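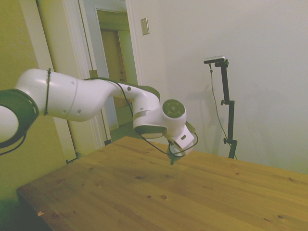

王I-seul在开放日结束后的第二天早上来信，开头就问，明年能不能把演示时间拉长一点，她带来的那组人排到跟前时，机械臂刚做完一轮，大家只看了个尾巴，孩子们在回去的车上还在争论它到底会不会自己“看”桌子。她还说，希望讲解的人少讲一点参数，多讲讲它做不好的时候怎么办。这封信我读了两遍，也转给了组里每一个人，觉得放在这份进展报告的前面很合适，因为后面要向您汇报的许多事情，都和她提的这两点有关。

先说总的情况。Skullent项目本期的主要任务，是把去年在Lesberg调试好的桌面操作流程搬到Protenham，并在四月办一次面向公众和合作单位的开放日。两件事都完成了，虽然中间有些地方比计划书里写的要慢，搬迁多用了将近两周，这一点我在上一次通话里已经跟您提过，这里不再重复细节。

开放日从上午十点开到下午四点半，登记到场的有300人，比我们申请时报的目标高出不少。说实在的，早上开门前我心里很没底，外面下着小雨，接驳车又晚了一刻钟，结果十点半走廊里就站满了人，我们临时把等候的队伍改成从侧门绕进来，又从隔壁搬了十几把椅子给年纪大的来宾坐。演示用的还是那台白色机械臂，在一张浅色松木桌上工作，旁边靠墙立着支架，上面装着传感器。桌子没有换成实验室常用的金属台面，这是Leite那边的同事坚持的，他们认为来宾看到一张跟自己家里差不多的桌子，会更愿意走近，也更愿意开口问问题。现在看来他们是对的，提问环节几乎每一场都超时。

演示内容分两段。前一段是抓取和摆放，由我们的操作员讲解；后一段请来宾自己把物件随手放到桌上，再看机械臂怎么去找。后一段最受欢迎，也最容易出状况。有一位老先生放了一只透明的小药瓶，机械臂连试三次都没有夹起来，围观的人反倒鼓起掌来，气氛特别好！透明物件的识别一直是我们的弱项，这次算是当着大家的面承认了，之后我们已经把它列为下一期的第一项工作。

再说数据方面。本期累计完成有效操作3,059次，计划是2,000次，超出的部分大多来自开放日之前那几周的反复排练。需要向您说明的是，其中有900次是在旧的夹爪设置下做的，和后来的结果不能直接放在一起比较，我们在统计时单独列了出来，附表里会标清楚。成功率的分析还在做，初稿要到下个月才能给您，我不想在数字没有核对完之前先写一个好看的结论。

经费使用基本按预算走。开放日的场地和接驳费用略有超支，主要是临时加了一班回程车；设备维护这一项有结余，正好可以抵上。如果您同意，我们想把剩下的部分挪去添置一套备用夹爪，目前只有一套在用，每次检修整条流程都得停下来等，排练那阵子就为此耽误过两个下午。

关于来信里的建议，组里讨论过，打算这样改：每场演示从十五分钟延长到二十五分钟，每组人数相应减少，并且提前发预约时段，免得有人站很久却只赶上结尾。讲解词也会重写，把失败的例子放进去，由操作员当场讲它为什么没夹住，下一步准备怎么试。至于孩子们争论的那个问题，我们想专门做一块小展板，把传感器得到的画面同步放在屏幕上，让他们自己对照着桌子去看。

下一期的安排，头两个月集中做透明和反光物件，之后回到Lesberg做一次对照测试，看看换了房间和光线，结果会差多少。Leite的两位同事已经答应过来帮忙，住宿也联系好了。附表和费用明细随后单独寄出，您如果想在测试期间过来看看，提前几天告诉我就行，我到车站接您。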